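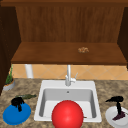

20 August 2022, Melis workshop. Hide glue, batch 7, open time on beech.

Soaked the granules overnight, warmed to working heat, skimmed once. Brushed one face only. Film skinned early on the offcuts nearest the door, so those go down as rejects.

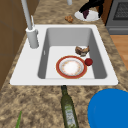
Lap joints clamped with the small screw clamps, left 6 hours, then pulled on the lever rig. Best joint let go at 349 N, wood fibers on both faces. The January batch failed in the glue line.

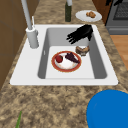
Dagmar Trnka wants the beech warmed before brushing, and thinks the skinning is draft and has no link to the batch. Will repeat with the door shut.

Urea added to the second pot. Slower grab, more squeeze-out.

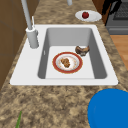 Mohsin Bukhari asked for the urea joints to stay clamped until Monday before any pull. Agreed. Rig needs a new pin.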